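Plultness after the carve-out: separating a service business from its parent

The elevator maintenance business Plultness left the Skallovero group on 9th September, when its sale to Vieira closed. The price was not disclosed. Plultness had been run as a division, without its own bank accounts, payroll or purchasing function, and most of the work on the deal went into deciding what the buyer would receive on the day of closing and what would have to follow later. We spoke to the finance director of Plultness, who worked on the sale from the seller's side and moved across with the business.

The first question was the perimeter, the list of contracts, people and assets that belonged to the division.

"On paper it looked simple," the finance director said. "We had maintenance contracts, vans, a parts store and some 200 employees. Then you open the contracts and find that a good share of them were signed by another company in the group, in one case by a company that had been dormant for years. The customer never cared which name was at the top. The buyer cares a great deal, and so does the buyer's bank."

Contracts were sorted into those that could be moved by notice and those that needed the customer's consent. The second group was smaller but brought in more revenue per contract, mostly from property managers with large portfolios. Consent letters went out after signing. Where a customer had not answered by closing, Skallovero kept the contract in its own name and passed the income and the cost to Plultness under a separate agreement.

"Lawyers call it a back-to-back arrangement. From a finance point of view it means you invoice something you don't own the contract for, and you have to be very careful about sales tax. We wrote down who issues the invoice, who chases it and who bears the bad debt. That was two pages and it took longer to agree than the warranties."

Employees were less difficult. Technicians and dispatchers worked only for the division and moved with it. The problem lay with shared staff in payroll, credit control and purchasing, where one person might spend half a week on elevators and the other half on the group's door and gate business. Shared staff were offered a choice, and most stayed with the seller.

"I would have liked two more from credit control. They knew which customers pay late out of habit and which pay late when they have a complaint. You can't get that from an aging report."

The services Plultness could not perform for itself at closing are covered by a transitional services agreement. Skallovero provides payroll, IT support and purchase ledger processing for a fixed monthly fee. The term is six months, with an option to extend each service once at a higher rate.

"The higher rate is there to make us leave," the finance director said. "I think that's fair. The seller doesn't want to be running payroll for a company it no longer owns. If the fee were flat, both sides would let it drift."

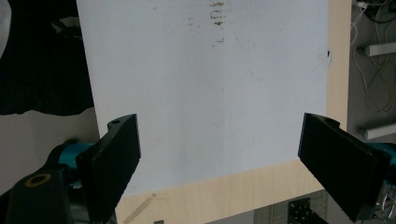 The price for those services was one of the points on which the two sides stayed apart longest, and Vieira takes the view that it was set too high. Its deal team told us that the seller had built the fee from its own overhead allocation, which spread head office costs by revenue, and that an outside provider would have charged less for payroll in particular. It accepted the figure in return for shorter notice periods on each service.

The finance director did not dispute the arithmetic.

"Allocation by revenue always overcharges the service businesses. We had plenty of small invoices and a lot of people, so on payroll and ledger you could argue it either way. On IT it was too much, I agree. But an outside provider would have needed a setup period, and we didn't have one. You are paying for the fact that it works on the first morning."

Allocated costs also affected the valuation. Historical accounts for a division contain charges that will disappear after a sale and leave out costs that will appear. The buyer's advisers removed the group management charge from earnings and added back an estimate for insurance, audit, a treasury function and software licenses. The two sides' estimates for insurance differed the most. Skallovero bought liability cover for the whole group, and the division's share had never been priced on its own.

"We asked a broker for an indication on a standalone basis. It came back well above what we had been charged internally. From the seller's side that was unwelcome, but it was better to find it before signing. If the buyer finds it afterwards, it becomes a claim, or at least an unpleasant letter."

Working capital was handled with a target and an adjustment after closing. Elevator maintenance is usually billed in advance, so the business carries deferred income: money received for work not yet performed. Buyers tend to argue that deferred income is debt. Sellers tend to argue that it is part of normal working capital.

"We ended up in the middle," the finance director said. "The cost of performing the prepaid work was treated as debt-like. The margin wasn't. To calculate it you need to know what a maintenance visit costs, and I mean the real cost, with travel. We had it by branch. Some divisions I've worked in couldn't have produced it."

Against possible claims, 10 percent of the price was placed in escrow. Part of it is released when the closing accounts are agreed, and the rest when the warranty period ends. No earn-out was included. The seller had proposed one tied to contract renewals, but the buyer preferred a lower fixed price.

"I was relieved. An earn-out on renewals would have needed a definition of a renewal. Take a customer with five buildings who sells one, adds two and signs a new agreement at a lower rate. Has that customer renewed? You can spend a year on that."

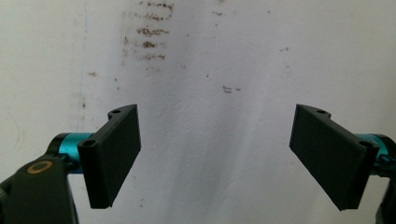
Customer payment terms are being reviewed separately. Under the old group policy, terms had been granted by branch managers and ran to anything a customer asked for. New contracts now carry 30 days, and older ones will move to the same terms when they come up for renewal. The finance director expects resistance from the larger property managers and has set aside some room in the cash forecast for it.

"I haven't assumed that everybody signs. The forecast has the big accounts paying exactly as they do today. If they move, good."

The largest piece of separation work still open is the job and billing system. The division used the group's accounting platform, with its own set of codes for sites, units and visit types. The replacement, Zivo, had been used by Vieira in another of its service businesses and was chosen before closing. Data could only be extracted after closing, as the seller did not want customer pricing to leave its systems earlier.

"What you move is the contract master, the open items and the asset register of the elevators you maintain," the finance director said. "What you leave behind is history. We took closed jobs as flat files and they can be searched, but they are not in the live system. The service managers wanted all of it. I wanted a clean trial balance."

A trial run of the migration showed units registered twice under different site codes, usually after a building had changed hands. They are being matched by serial number where a serial number exists, and by site visit where it doesn't. The first full billing run on Zivo is planned for October. Until then invoices are produced on the seller's platform with the new company's name and bank details.

The bank details caused the only real disruption in the days after closing. Many customers have controls against payment fraud and will not accept a change of account from a letter or an email. Their accounts payable departments call back on a number they already hold, and in this case that number belonged to Skallovero's head office.

"So the call goes to the old owner, who has to confirm that the money should go to somebody else. We had a script agreed with their switchboard, but it hadn't reached everybody who picks up a phone. Some payments were held for a while. Next time I would open the new account well before closing and have the calls done customer by customer, starting with the largest."

Money that still arrives in the seller's account is swept across weekly under a wrong-pockets clause, with a list of the receipts. The clause works in both directions, and the finance director has already sent back several payments for door repairs.

Supplier contracts are next. Parts were bought under group agreements whose volume discounts depended on the combined spend. Two manufacturers have agreed to hold prices until the transitional period ends. A third has asked for a new credit application, and the new company has no filed accounts to support it, so Vieira has been asked for a guarantee. That request was still with its legal department when we spoke.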